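Jarnberg 2. Edition: Crowdfunding im November, lohnt das Upgrade?

Moosgnom
11 Sep 2025

So, Casto hat gestern im Newsletter die 2. Edition von Jarnberg angekündigt. Start im November, Finanzierungsziel 3000 Euro, Grundbuch soll 572 Seiten haben. Regelkern wechselt komplett auf Evoma, also weg vom alten W20-Pool. Bin hin und her gerissen. Wer steigt ein? 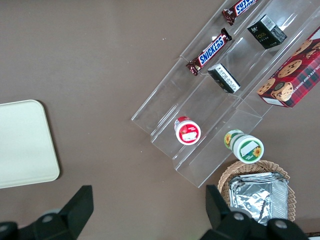

Kesselflick
Ohne mich, solange die zweite Hälfte der Olaniyan-Kampagne nicht da ist. Band 1 endet mitten im Pass, alle stehen im Schnee, und dann kommt eine neue Edition. Hab Band 2 schon beim letzten Mal mitbezahlt.

Moosgnom
Band 2 soll laut Newsletter parallel laufen, anderer Autor. Steht ziemlich weit unten, hab ich beim ersten Lesen auch übersehn.

Kesselflick
"Parallel" stand da letztes Mal auch.

efe_bassey
Kurz von mir, hab an den Konvertierungsregeln mitgeschrieben, bin aber nicht bei Casto angestellt. Band 2 ist im Lektorat, mehr darf ich nicht sagen. Die Umrechnung der alten Charaktere passt auf eine Doppelseite. Attribute halbieren, aufrunden, Talente nach Tabelle. Nur die Runensänger muss man neu bauen, geht nicht anders.

Grottenolm77
Geht nicht anders ist gut. Runensänger ist DIE Klasse in Jarnberg. Meine Gruppe hat zwei davon, seit Jahren gespielt. Soll ich denen sagen, baut mal neu?

efe_bassey
Verstehe den Ärger. Die alten Liedstufen hängen halt am Würfelpool, bei Evoma gibts keinen Pool. Wir hatten drei Fassungen, zwei davon waren im Test so stark, dass der Rest am Tisch nur noch zugeschaut hat. Die jetzige ist schwächer als früher auf hohen Stufen, dafür kann man ab Stufe 1 was Sinnvolles tun. Früher hat man bis Stufe 4 gesummt.

Tintenfisch
Das mit dem Summen stimmt leider :D

Halmaster
Mal andersrum: Evoma ist doch die beste Nachricht an der ganzen Sache. Kämpfe in der alten Edition dauern bei uns den kompletten Abend. Letztens sechs Wölfe, zweieinhalb Stunden. Evoma kenn ich aus zwei anderen Settings, da ist sowas in zwanzig Minuten durch und fühlt sich trotzdem gefährlich an.

Grottenolm77
Wenn ich schnelle Kämpfe will, spiel ich was anderes. Jarnberg war immer zäh und kalt und gemein. Mit Evoma wird das so ein Settingbuch wie alle andern auch.

Halmaster
Zäh = gut? Komische Logik. Die Kälteregeln bleiben ja drin, hat Efe im anderen Thread geschrieben.

efe_bassey
Ja, bleiben drin. Sind sogar etwas fieser geworden. Erschöpfung geht jetzt direkt auf die Proben.

Pergamenta
Was kostet der Spaß eigentlich? Find nix.

Moosgnom
PDF 22 Euro, steht im Newsletter. Preis fürs Hardcover kommt erst zum Start. Bei 572 Seiten rechne ich mit dem Schlimmsten. Und Versand extra.

Pergamenta
22 fürs PDF ist ok. Beim letzten Mal waren die Lesezeichen kaputt und die Karte als ein einziges Riesenbild drin, mein Tablet ist jedesmal abgestürzt. Wenn das wieder so ist, will ich lieber Papier.

Tintenfisch
Karte gabs doch später als Einzeldatei? Musst nochmal in den Downloadbereich schauen, die Datei heißt irgendwas mit Hochland.

Pergamenta
oh. Gefunden, danke!

Kesselflick
Nochmal zum Ziel. 3000 Euro für so einen Klopper? Das reicht doch nichtmal fürs Cover. Die setzen das so niedrig, damit nach zehn Minuten "finanziert" drübersteht. Ist bei allen so inzwischen, nervt mich trotzdem. Ehrliches Ziel hinschreiben und gut.

Halmaster
Macht jeder. Beim ersten Mal waren am Ende rund 2066 Leute dabei, die wissen schon, was reinkommt. Seh das Problem nicht.

Kesselflick
Problem ist, wenn diesmal nur 200 kommen. Dann ist es "finanziert" und keiner kann es drucken. Hatten wir bei einem anderen Verlag, Geld weg, zwei Jahre Updates über den Papierpreis.

Moosgnom
Da ist was dran. Ich schreib denen mal, ob es eine Mindestauflage gibt. Antwort kommt dann hier rein.

Grottenolm77
Frag bitte gleich mit, ob die alte Edition als PDF im Shop bleibt. Zwei von meinen Spielern haben nur die Schnellstartregeln.

Moosgnom
Mach ich.

Wurzelwicht
Blöde Frage vom Neuling: kann ich die Olaniyan-Kampagne mit den neuen Regeln anfangen oder muss ich warten? Hab Band 1 gebraucht gekauft und noch nix gespielt.

efe_bassey
Keine blöde Frage. Werteblöcke für Band 1 kommen als kostenloses Heft, Termin weiß ich nicht. Kapitel eins kannst du so leiten, da wird eh fast nur geredet. Die Lawine in Kapitel zwei würd ich nach alten Regeln machen.

Kesselflick
Und hör vor dem Pass auf, sonst gehts dir wie uns.

Wurzelwicht
Ok, danke euch. Dann fang ich mal mit Kapitel eins an, Gruppe ist zu viert, ein Runensänger dabei natürlich.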